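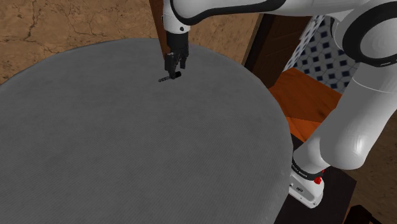

How many demonstrations does a grasping policy need before more of the same stop helping? In our setup the gains became small after 2000 episodes, and varying the room and the object pose did more for the policy than adding further episodes of a kind it had already seen.

3. Data Collection

3.1 Episodes in simulation

All training episodes were gathered in Navix, our simulated workspace. Each episode places one arm beside a round table and one object on the tabletop. The arm starts above the table with the gripper pointing down and has to pick the object up and hold it clear of the surface until the episode ends. Figure 2 gives a view of the workspace with a slender dark object lying under the gripper, on a dark gray tabletop.

Figure 2. Simulated workspace with a single white and black arm, a two-finger gripper and one object on the table. The stone-like wall, door and tiles belong to the room model.

Rooms are drawn from the Carnusbridge set. We kept the room fixed within an episode and changed it between episodes. Object position and rotation were sampled again at every reset. Samples that put the object out of reach of the arm were thrown away before recording and do not enter the totals below.

3.2 Operators and scripted runs

Half of the data comes from people driving the arm with a handheld controller, and the other half from a scripted planner that knows the true object pose. We collected 2000 episodes from each source. Operators did a short practice block at the start of each session, which was not saved. They were told to finish the grasp in whatever way felt natural and were allowed to back off and try again.

The scripted runs are smoother and shorter. They almost never contain a second attempt, and a policy trained on them alone tends to stall when the first close of the fingers misses. We therefore kept operator episodes with up to 3 attempts and dropped longer ones.

3.3 Thin objects

Long, thin objects caused most of the rejected episodes. When the fingers came down across the object at a poor angle, the object rolled or turned and the recorded motion was of little use for training. The Zedik filter, described in Section 4, marks these cases from the finger positions and the object pose. We checked its output by hand on 200 episodes and adjusted the angle threshold once, before the final training runs.

3.4 What is stored

For every step we store the camera view, the joint angles, the gripper opening and the commanded motion. Object pose is stored as well but is used only for filtering and scoring. The policy never receives it. Episodes are split into training and test sets by room, so no test room appears in training. The same split is used for the Okonkwo baseline in Section 5.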